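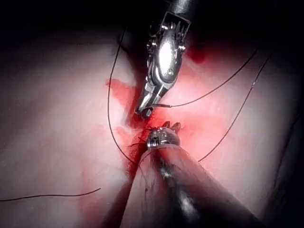
Instrument jaws holding a suture thread.

Visit report: Plendcombe Ideas Day, October

I went up to Plendcombe to see how another group runs a one-day talks event. Ours in Cultness is smaller, and our ticket emails have been a mess two years in a row.

Doors opened at 8:30. The hall seats 700 and was nearly full by the first talk. There were 18 speakers in four sessions, with a long lunch in the middle. Check-in took me less than a minute – they scan the code straight from the confirmation email, and there is a separate desk for people who can't find theirs.
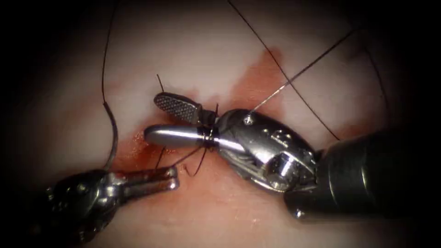 At lunch Natalie Inskip showed me the mailing setup. They moved to Skudia last spring and have 3000 names on the main list, split by what people signed up for: tickets, speaker news, school program, sponsors. Each group gets its own email, and the sponsor one is written by hand. She removed 205 dead addresses before the first mailing of the season. I asked about reminders. They send two, one a week ahead and one the evening before, with parking directions at the top.

The afternoon ran late. The third session lost its sound for a few minutes and the break was cut short, so the coffee line never really cleared. The Ashworth room, used for overflow, was cold.

I have a copy of their sign-up form and their reminder text. We could use the form as it is, apart from the school question. Natalie is happy to take a call before we open ticket sales.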